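Berncombe Mezzanine Room
Bright indoor space for workshops, classes and small shoots

We love this room, and we think you will too. It's white from the walls right up to the ceiling, so it feels light and open even on a gloomy Monday, and with the mezzanine you get an extra level to play with – handy for kit, coats or a quiet corner while the main floor is busy.

What you get with your booking

Main floor and mezzanine for your group only
Folding tables and 11 stacking chairs
Extension leads and a trolley for heavy bags
Tea, coffee and a kettle in the kitchen down the hall
Wi-Fi throughout

Minimum hire is 4 hours. Doors open from 10 in the morning, and you're welcome to turn up a little early to unload.

The ceiling lighting is one of our favourite things about the place. There's a long fluorescent tube overhead, and the white surfaces do a lovely job of spreading the light about. Zanele Molefe runs her Makhubela pattern-cutting classes with us and tells us she's stopped bringing her own lamps!
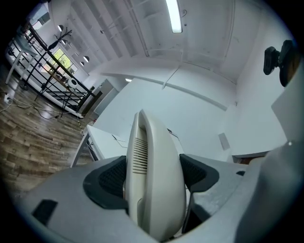
If you'd like things softer for filming or a talk, ask us for the two Astora floor lamps when you book. They're free to borrow and only take a minute to set up.

Please keep tape and hooks off the walls – we repainted in April and we're rather proud of it. Freestanding display boards are fine and we have a few you can use.

To arrange a look round, ring the office and ask for Marthinus Matlala. He'll happily show you both levels and talk through layouts.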